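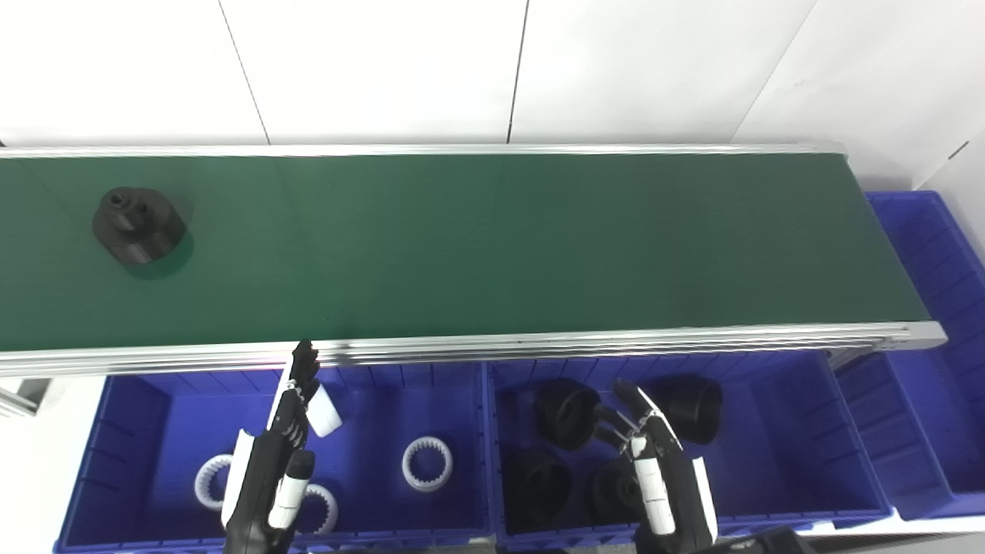
Pramen: small springs of the Vunley hills

Pramen is a table of springs, seeps and wet spots in the hills between Vunley and Abdella, with flow readings and notes going back over old walking diaries. We love springs, and we hope you'll find something in it that sends you outdoors with a bucket and a watch!

What's in it

springs.csv has one row per spring, 215 in all. Each has a short id, a local name (often two, sometimes a rude one), a height above sea level and the kind of rock it comes out of.

readings.csv has nearly 3000 flow readings in liters per minute. Most were done with a bucket and a stopwatch, which works beautifully on anything that pours from a pipe or a lip of rock and pretty badly on a seep. The method column tells you which is which, so please look at it before you plot anything.

names.txt is our favorite file. Old spellings, what people called the place, and who they thought had dug it. Grindalance alone has eleven spellings for one trickle behind the chapel.

How to read the numbers

An empty flow cell means no one measured. A zero means someone stood there and saw no water. These got mixed up in early versions and we've gone back through the diaries to pull them apart, but rows marked check=1 are still a guess.

Readings come in thick in March, when the snow goes and everybody wants to be up there, and thin out badly in late summer. If you work out yearly averages straight from the table they will come out too wet. Use the season column and weight by it.

Heights were read off paper maps. Above 160 meters they're good to one contour line; lower down, near the river, the maps are better and so are we.

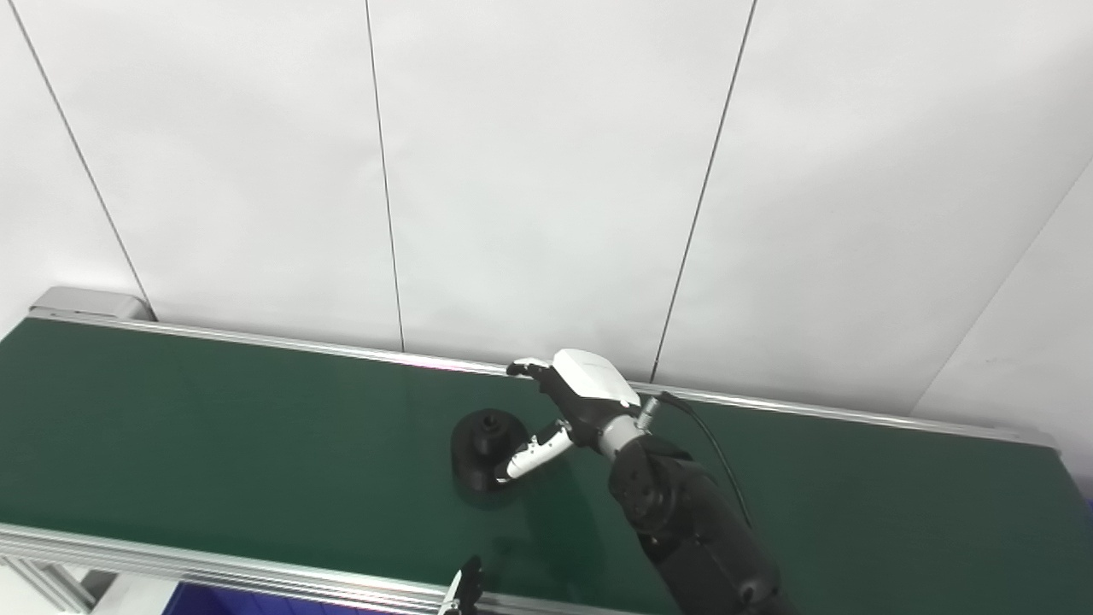

Helmut Sauerland wrote to ask why spring 88 dries up in the table for nine years and then comes back stronger than before. He thinks it's two springs, the old one and a new outlet a little way down the slope, and that the diary keeper simply carried on with the same number. We looked, and we think he's right! It's now split into 88a and 88b.

Changes

Sep 6, 2021: split spring 88, fixed the Abdella heights, added eleven names.

Still to do

Water temperature. The diaries have loads of it, in two different scales, sometimes on the same page.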